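Gripper bench walk-through, before we sign the Stornar order

Finger pads: OK. I'd still budget for 3 spare sets!
Screws on the plates: checked, all snug.
Table clear of trip hazards: mostly (Stepan, please tape that cable before December).
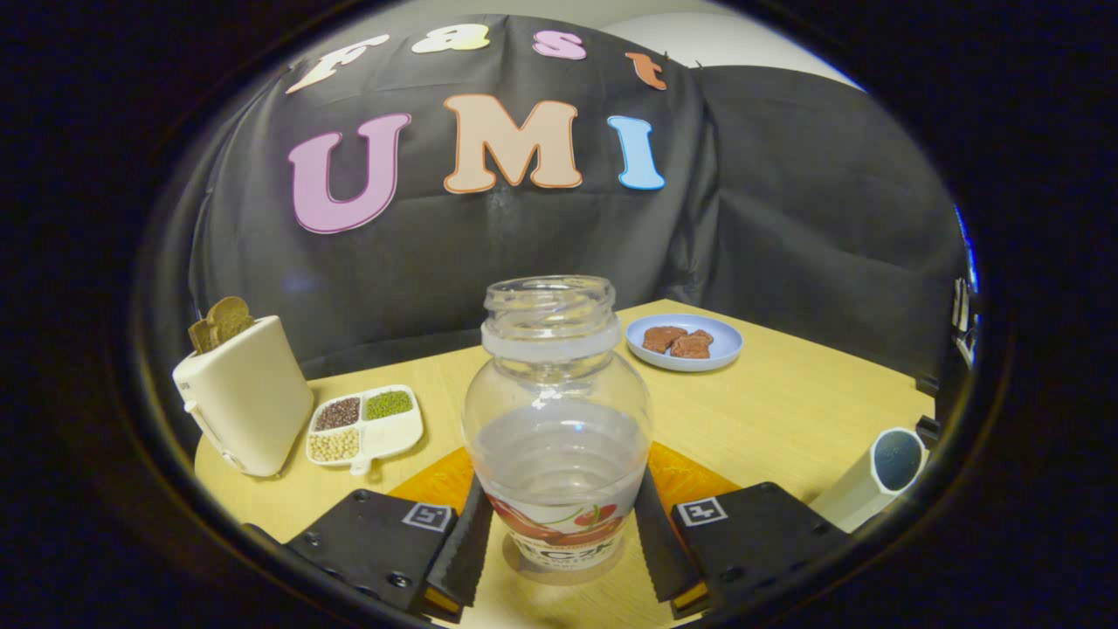 Clear jar between the padded fingers, orange-brown mat under it.

Jars: glass is a no from me, so let's stick with plastic.
Stand clamps: need a second look. New ones are up to $30 each, and I'd rather pay that than argue with Huretti again.

Nokuthula has the quote.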